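Categoría: Manualidades > Papel > Guías rápidas

Plegado de papel rosa, guía Clustix
Papel Jansen, pliego 124. Trabajar sobre superficie lisa, azulejo blanco va bien.

1. Doblar en diagonal. Sin marcar todavía.
2. Curvar la solapa de arriba sobre la de abajo. Pellizcar la punta. 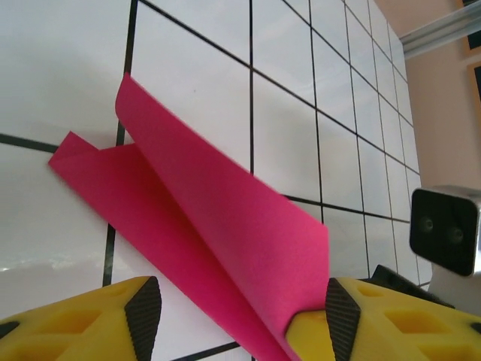

3. Centrar la pieza en la mesa. Las juntas del azulejo sirven de guia para alinear.

NOTA: no planchar el pliegue con la uña, deja brillo.

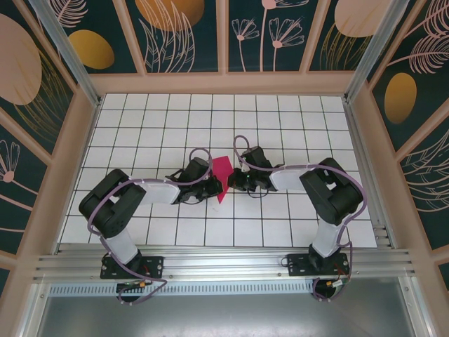 Closance, 02/03/2026. Revisión 7 de la hoja. Cambia el paso 4, el resto igual.

4. Sujetar por un lado, repasar el doblez desde el otro. Poca fuerza.

CUIDADO: si la punta se rasga, pliego nuevo. No pegar con cinta

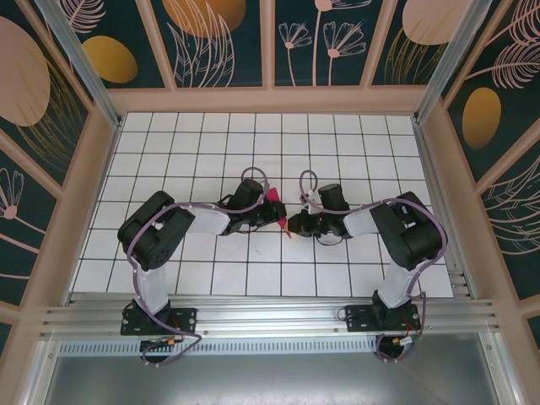
y tampoco con cola, que el color se corre.

5. Soltar despacio. Guardar plano.

200 visitas · 7 comentarios
© Wikus · Contacto · Volver arriba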